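Back to paper patterns

I gave up sewing clothes for the better part of six years and only started again in August, when the lining of my old Dukley coat went for the second time and I decided I would rather make a new coat than mend that one again. I am now well into it. This post is mostly about the pattern, as the sewing has hardly begun.

The pattern is the Wikent car coat, which I bought as a PDF. When I last made anything, patterns came in an envelope on tissue, and I used to cut straight into them. These days I print at home, stick the sheets together and trace off my size. The Wikent came to 47 sheets of A4. Printing took no time at all but the trimming and taping used up an evening and most of the next morning.

A few things I had forgotten, or never knew. Print the page with the test square first and measure it before printing the rest. My printer was set to fit the page, so the first square came out small. Trim only the right and bottom edges of each sheet and leave the other two for overlap. Use a glue stick for the first pass and tape only at the corners, as tape everywhere makes the whole thing curl and you can't iron it flat afterwards.

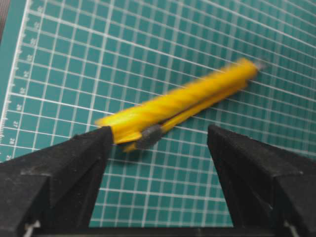 Seam allowances are where I went wrong on the last coat I made. The pattern then had them included and I added them again, so everything was too big and I took it in at the sides, which pulled the pockets round towards the back. The Wikent has none on the lining pieces and 1.5 cm on everything else, and this is mentioned once, on page 20 of the instructions, under a heading about pressing. I drew the missing allowance on to the traced lining with a clear ruler. The green mat was handy for this, with its close grid and bolder lines every few squares, and I could lay the straight edge of the back piece along one of those and mark from there. Curves I did by eye with a lot of small dashes, joined up afterwards.

The outer fabric is a navy wool blend from Hollis, the shop near the station. They let me have the end of a bolt, which was just over what the pattern asks for. I washed a small piece and it went like felt, so the coat will be dry clean only. I steamed the full length instead, a bit at a time, and left it flat overnight on the spare bed.

For the lining I have gone with a plain viscose twill. It frays badly. I have been handling it as little as I can and will cut it last.

I made a toile of the top half from an old sheet. The shoulders were fine. The back was tight when I reached forward, so I added 2 cm across the shoulder blades and eased it back in at the seam. The sleeves were long, but I always find that, and I took the length out above the elbow so that the shape at the cuff stayed as drawn.

Buttons are not settled. I like the big horn-effect ones from Damura but they want more for five of them than I paid for the lining. There is a tin of odd ones upstairs that I will go through before I spend anything.

Next job is the interfacing, then the welt pockets, which I have only done once before and not well. I plan to practise on the leftover sheet.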